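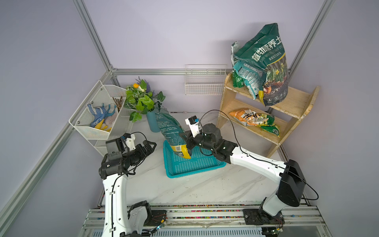
So the ceremony went ahead after all, just a lot smaller than anyone in Pravlow had planned. I got there at 9 in the morning and counted myself lucky to have a chair, because the flu going through the valley had cut the guest list from 359 down to 50, and they meant it. Two council members were turned away at the door!

It was the yearly remembrance for the Herent bridge workers, moved this January from the riverside to the old Bromex hall. Mayor Fouad Atallah spoke for 15 minutes – short for him – and most of it was about the flu. He said the county has 23 people in the hospital and asked families to put off big get-togethers until the end of the month. He also promised that the Haddad clinic will stay open late for shots, which got the loudest clapping of the morning.

The school choir didn't sing. They played a recording from last year instead, and I'll admit I got a little teary anyway (the speakers were awful, it didn't matter).

The wreath still went in the river. Atallah walked it down himself with two of the families while the rest of us watched from the steps. The council votes next on whether to call off the winter market, and from what I heard over coffee, it could go either way.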